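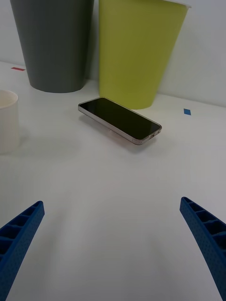

Wrist camera view, phone task, gripper open.

Okalberg Open Day Recordings

README

Last edited in September by Areti Vasilakis. Questions about the files go to her. Questions about the robot cell go to Rafail Michailidis.

What is in this folder

Recordings from the public open day at the Okalberg workshop. One arm ran a set of tabletop tasks while visitors watched, and for part of the afternoon visitors ran it themselves by hand guiding. Everything the arm and its cameras logged between 10 a.m. and 5 p.m. is kept, apart from the items listed under Removed.

The folder is meant for people at Okalberg and at Lomari who train or test grasping policies. It may also be useful to anyone planning a similar day, and the notes near the end are written with them in mind.

Tasks

Phone. Pick up a smartphone lying on the white table and set it down in a new spot. Tall cups stand behind it as obstacles. The phone stays face-up with the screen off.

Cup move. Pick up one of the cups and put it down next to another.

Handover. Take a small object from a person's hand and place it on the table. Staff only; visitors did not do this one.

Clear table. Move whatever is on the table into a tray. This was the free-play task and the objects vary a lot, including things visitors brought out of their pockets.

The phone task was the one people asked to see again. It is also the hardest of the four for our gripper. A phone is flat and smooth, and the fingers have to close on its long edges without pushing it across the table. Myrto Kourkoulas set the approach angle in the morning and changed it once, after lunch. The change is marked in the session log as approach_b. If you train on the phone episodes, treat the two approaches as separate groups.

Episodes

There are 1000 episodes in total. Of these, 700 are autonomous and the rest were guided by a person. Each episode has its own folder with:

wrist.mp4 – video from the wrist camera
side.mp4 – video from the fixed camera on the stand
joints.csv – joint positions and velocities
grip.csv – commanded and measured finger opening
meta.json – task name, start time, operator type, result

The operator type is one of auto, staff, adult or child. We did not record names or ages. The child label was set by the person on the desk when the visitor took a badge.

Results

The result field is success, fail or stopped. Success means the object ended where the task said it should and the gripper let go of it. Fail covers drops, misses and timeouts. Stopped means somebody pressed the stop button, and the reason is in the note field when there was time to write one.

Apostolos Konstantinidis labeled the results from the side video. He went back over the phone task a second time because the first pass counted some episodes as success where the phone had been dragged and never lifted. Those are now fail with the note "dragged".

Camera and table

The wrist camera sits close to the gripper, so the blue fingers come up from the bottom of the picture in the phone setup. Please do not crop them out without saying so in your own notes. Earlier work at Lomari used cropped video and it could not be compared with ours.

Small pieces of colored tape are stuck to the white tabletop. They are not goals and no task refers to them. A policy that learns to use them will not transfer to the Lomari table, which has none. Mask them if that matters to you.

Exposure was left on automatic. The roller door was opened at noon to let the crowd through, and the light changes from that point on. Anything with a start time before 12:00 has flatter light.

Removed

Episodes where a visitor's face was clear in the side video were cut if we had no signed form. Audio was dropped from all files. Eight episodes from the handover task were deleted because the force sensor was unplugged.

Known problems

joints.csv has gaps of up to one second in some episodes after 3 p.m. The logging computer was also driving the big display for the audience, and it fell behind. Video is not affected.

The clocks on the two cameras drift apart over the day. Use the sync_offset value in meta.json. It was measured by hand and is good to a frame or two.

In the clear table task the object list is incomplete. We stopped writing down what people put on the table once the line got long.

A few guided episodes have the wrong operator type. If you find one, send the episode number to Areti and she will fix it in the next version.

Notes on running the day

Groups of nine worked well at the barrier. With more than that, the people at the back could not see the table and watched the display instead.

Keep one person on the stop button who has no other job. Rafail did this until 2 p.m. and Achilleas Mitsotakis-Vlachou took over until closing.

Visitors asked how the arm knows where the phone is far more often than they asked about speed or price. We put the wrist camera feed on the display after the first hour, and that answered most of it – people could compare the table in front of them with what the arm was getting. Have it up from the start next time.

Children pulled harder on the arm than adults during hand guiding. Lower the stiffness before they start. We did it late.

The printed handout from Brotance ran out before noon. The text is in docs/handout.txt, with the Greek version by Myrto beside it.

Use

Internal use at Okalberg and Lomari. Kokkinos has a copy of the autonomous episodes only. Ask before passing on the guided ones, as the visitor forms cover research use by the two workshops and nothing further.

Versions

v1 – first copy, results not checked
v2 – phone task relabeled, audio removed
v3 – sync_offset added, handover episodes deleted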